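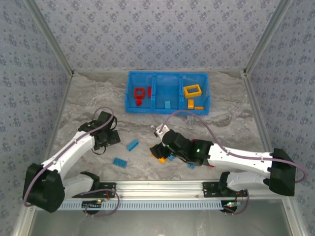 Sorting building blocks by color is worth doing only if you stop at three colors, Comfort Quartey told me before I had my coat off. Any more than that and people start arguing about what counts as turquoise.

Quartey has run the toy lending room in Hindley since it was a single shelf in a hallway. The room now has its own door and a long counter where returned sets get checked. The building sets go out more than anything else, and they come back in the worst order. On the morning I visited, she had two pillowcases of blocks waiting and a stack of divided trays beside her.

"People think the problem is missing pieces," she said. "We lose some. But mostly the pieces are all there and you can't tell, and you can't lend a box if you can't tell what's in it."

Her system is the three-compartment tray. Red goes on the left, blue in the middle, and yellow and orange share the right. She does it the same way every time, and the trays are stacked facing the same way so that whoever picks one up doesn't have to think about it.

I asked why yellow and orange are together.

"Under the lamp they're the same color," she said. "In the afternoon, with the light off, maybe you can tell. I used to have a fourth section for orange and I spent half my life moving things back and forth. Now they go in together. When a kid opens the box they don't care."

Light blue and dark blue share a section too. She has heard objections to this, mainly from Kálmán Takács, who repairs the wooden toys and would prefer to sort everything by shape. The two of them have tried it both ways. Takács took one set and sorted it by frames, upright bricks and flat bricks, and Quartey took another and sorted it by color.

"He was slower, but his was better for building," she said. "If you need a flat one, you go to the flat ones. I'll give him that. But ours go out to four-year-olds. A four-year-old can put red with red. Ask for the flat ones and you get a conversation."

Takács, when I reached him by phone, did not disagree. "Color is for putting away," he said. "Shape is for using. She runs the putting away."

The square frame pieces are the ones Quartey watches for. They take up the most room in a compartment, so she puts them in first, toward the back, and lets the small bricks fill in around them. If the bricks go in first, the frames end up sitting on top at an angle and the lid won't close. Small flat pieces are the other nuisance. They slide under the frames and get missed in the count.

She does count, once a year, in January. Last time the whole collection came to 1446 blocks, not including the big foam ones. The largest set, which everyone there calls the Orkden after the name on its old box, has 300 pieces and needs several trays. It comes back complete more often than the small sets do. Quartey thinks families are more careful with it, possibly on account of the size of the box.

"The small sets get treated like they're from home," she said. "They get mixed in with whatever's on the rug. We got one back with a domino and a hair clip and half a crayon. And all the blocks. All of them, plus the domino."

Anything that isn't a block goes into a jar on the windowsill. Borrowers can look through it. The domino was still there.

Viorica Berisha came in while we were talking, with a bag to return and her son's boots in her other hand. She has borrowed building sets for two winters. At home she uses a tray of the same kind, and she said it had changed how the evening goes, though less than she had hoped.

"He'll do the red," she said. "He loves doing the red. Then he's finished, as far as he's concerned, and I do the rest."

Quartey suggested starting with a different color each night. Berisha said she had tried that, and he waits for red.

They talked for a while about when to stop. Quartey's view is that the last few pieces should stay out on the table until someone has looked underneath everything. She doesn't close a tray with loose bricks still around it, and she doesn't drop them in by the handful at the end either. A handful is how a blue brick ends up in with the yellows. Berisha's view is that at seven in the evening a handful is fine.

"At your house it's fine," Quartey said. "Here I have to lend it to somebody."

The trays themselves are plastic and came from a restaurant supply place that has since closed. She likes that they can go through the dishwasher. She has looked at replacements – a firm called Gape makes one with a clear lid – but the sections are narrower and the frames have to stand on edge. She bought one to try. It holds pencils now.

For washing, she uses a mesh bag and warm water with a little dish soap, then spreads the blocks on a towel overnight. She won't sort them damp. Pieces that have been chewed are set aside and checked for sharp corners, and the ones with a real split go in the trash. She keeps a small tub of spares for replacing them, and color doesn't matter much there. If a set is short a red brick and there is only a blue one, the blue one goes in and the card in the lid gets changed.

The cards are the newest part of the system. Each one lists how many pieces belong in each section, in large print, with a colored dot beside the number. The first was written on Dec 21, 2024, a slow morning before the holiday closing, and it is still taped inside its lid with her handwriting going uphill. The rest are typed. Győző Erdős made the template, and she has asked him to leave more room for corrections.

I asked whether borrowers follow the cards.

"Some do," she said. "You can see it when you open the box. Everything's in its place and you just check the numbers and put it on the shelf. The others, well – pillowcases."

She emptied the first one onto the counter and began pulling out the frames.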